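2025년 3월 작업실 소식: 양팔 셀 운영 수칙을 고쳐 썼습니다

안녕하세요, 이번 달에도 로봇 셀 쪽 소식은 제가 맡았습니다. 원래는 Iltora 창고 이전 이야기를 쓰려고 했는데, 수칙 개정판에 대한 질문이 하도 많이 들어와서 아예 이걸로 한 꼭지를 채우기로 했어요. 창고 이야기는 4월호로 넘깁니다. 기다리신 분들께는 죄송!

먼저 왜 고쳤느냐. 예전 수칙은 Khurram Lodhi 씨가 팔 한 대짜리 셀을 쓰던 시절에 만든 문서예요. 잘 쓴 문서입니다. 저도 처음 들어왔을 때 그걸로 배웠고요. 그런데 팔이 두 대가 되니까 빈칸이 자꾸 보이더라고요. "팔이 멈춘 것을 확인하고 손을 넣는다"라는 문장만 해도 그래요. 어느 팔이요? 둘 다요? 한쪽은 서 있고 다른 쪽은 다음 명령을 기다리는 중이면요? 읽는 사람마다 답이 달랐고, 그 상태로 꽤 오래 버텼습니다.

그래서 1조를 이렇게 바꿨어요. "두 팔 모두 정지 상태로 전환하고, 조작 담당자가 '정지'라고 소리 내어 말한 뒤에만 작업대 안으로 손을 넣는다." 소리 내어 말한다는 부분이 좀 쑥스럽다는 의견이 있었는데요, 저는 끝까지 밀었습니다. 화면의 상태 표시는 조작하는 사람만 보고 있을 때가 많잖아요. 옆에서 물건을 다시 놓아 주는 사람은 귀로 듣는 게 제일 빠릅니다.

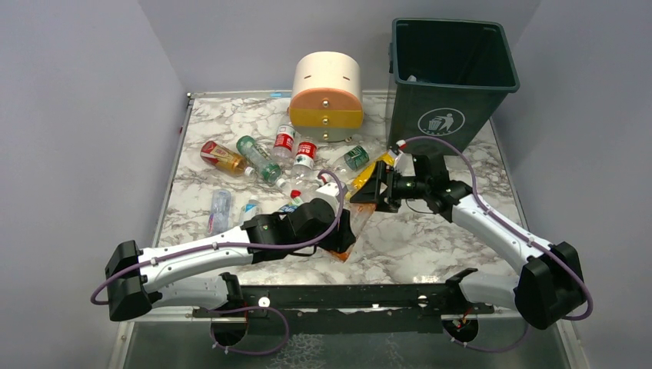
2조는 작업 영역을 나누는 규칙입니다. 왼팔은 왼쪽 물건, 오른팔은 오른쪽 물건. 여기까지는 누구나 고개를 끄덕이는데 문제는 늘 가운데죠. 초안에서는 작업대 중앙에 선을 하나 긋자고 했는데, Baptiste Besnard 씨가 바로 반대했어요. 물건이 비스듬히 누워서 선을 넘어가 버리면 그건 누구 거냐는 거죠. 맞는 말이라 선은 포기하고, 대신 "가운데 물건은 먼저 접근을 시작한 팔이 끝낼 때까지 다른 팔이 들어가지 않는다"로 정리했습니다. 속도는 조금 손해를 봅니다. 그래도 그리퍼끼리 부딪쳐서 오후 내내 영점을 다시 잡는 것보다는 훨씬 낫다고 생각해요(해 보신 분들은 아시죠...).

3조, 케이블. 이건 제 개인적인 집착이 좀 들어간 조항입니다. 시작 전에 양쪽 케이블을 손목부터 베이스까지 눈으로 한 번 따라가 주세요. 고정 클립이 빠진 데는 없는지, 늘어진 고리가 그리퍼 앞으로 넘어올 여지는 없는지. 여유분이 너무 짧으면 손목이 돌아갈 때 당겨지고, 너무 길면 물건을 건드립니다. 적당한 길이를 숫자로 못 박아 달라는 요청도 받았는데 자세마다 달라서 숫자는 넣지 않았어요. 대신 자주 쓰는 극단 자세 8개를 천천히 돌려 보면서 확인하는 절차를 부록에 붙였습니다.

속도 이야기도 해야겠네요. 새 물건 세트를 처음 올린 날에는 평소 설정의 70퍼센트로 시작합니다. 첫 회차가 별일 없이 끝나면 담당자 판단으로 올려도 되고요. Ebenezer Osei 씨는 더 낮춰야 한다는 쪽이었고 저는 이 정도면 충분하다는 쪽이었는데, 일단 한 달 써 보고 다시 이야기하기로 했습니다. 의견 있으시면 저 말고 Ebenezer 씨한테도 같이 보내 주세요. 저한테만 보내시면 제 편만 많아 보여서요.
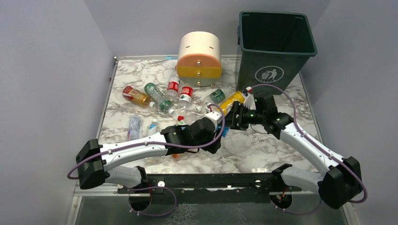 4조가 이번 개정에서 제일 오래 걸렸습니다. '잡은 물건을 어떻게 끝까지 책임질 것인가' 하는 조항이에요. 예전 문서는 집기와 놓기만 다루고 그 사이 이동 구간은 한 줄도 없었거든요. 새 수칙에서는 물건을 쥔 팔이 움직이는 동안 다른 팔은 그 이동 경로 밖에 머물러야 합니다. 오른쪽 그리퍼가 노란 병을 쥐고 쓰레기통 쪽으로 기울여 들고 있을 때, 왼팔은 벌린 손가락 그대로 병들 위에 떠 있죠. 바로 그런 순간에 왼팔을 어디까지 보내도 되는지가 4조의 내용입니다. 대기 위치는 다른 팔의 경로와 겹치지 않게 미리 정해 두고, 작업지에 적어 주세요. 그리고 뒤쪽에 세워 둔 큰 물건은 가장자리 높이까지 장애물로 등록해야 합니다. 바닥 면적만 등록하고 높이를 빼먹는 실수가 생각보다 잦아요. 저도 했습니다, 두 번.

5조는 떨어뜨렸을 때. 짧습니다. 팔로 다시 주우려고 하지 말고 멈추세요. 1조대로 정지하고, 손으로 치우고, 기록하고, 다시 시작. 조급한 마음에 조이스틱으로 슬쩍 건져 보려는 분들이 계신데(누구라고는 안 하겠습니다) 그러다 작업대 밖으로 밀려 나간 물건은 결국 사람이 바닥에서 줍습니다.

기록 양식도 바뀌었어요. 지금까지 쌓인 회차 기록이 1,327건인데, Zubaida Paracha 씨가 이걸 전부 훑으면서 비고란을 정리해 주셨습니다. 정말 고맙습니다! 보니까 "이상함", "좀 이상함", "또 이상함" 같은 메모가 한가득이더라고요. 그래서 새 양식에는 어느 팔인지, 접근 중이었는지 잡는 중이었는지 옮기는 중이었는지, 누가 멈췄는지를 칸으로 나눴습니다. 비고란은 그대로 남겨 뒀으니 마음껏 쓰셔도 되는데, 앞의 칸부터 채워 주세요.

외부 안전 표준과의 관계를 물어보신 분도 계셨어요. 이 수칙은 우리 작업실 안에서 쓰는 운영 약속이고, 설비 위험성 평가를 대신하지 않습니다. 위험성 평가 문서는 Barry Hebden 씨가 따로 관리하고 계시니까 셀 배치를 바꾸거나 그리퍼를 교체할 계획이 있으면 수칙 말고 그쪽부터 확인해 주세요. Skastent 셀을 쓰시는 분들은 칸막이 구조가 달라서 1조와 5조만 우선 적용합니다. 나머지는 Skastent용 부록이 나온 다음에요.

인쇄본은 Wurnov 선반 옆 게시판에 걸어 두었고, 파일은 공용 폴더의 '운영수칙' 안에 있습니다. 예전 판은 '보관' 폴더로 옮겼으니 책상에 붙여 두신 옛날 종이는 떼어 주세요. 오탈자 신고도 환영합니다. 벌써 '그리퍼'를 '그리버'라고 쓴 곳이 하나 나왔고, 인쇄본에는 펜으로 고쳐 놨어요.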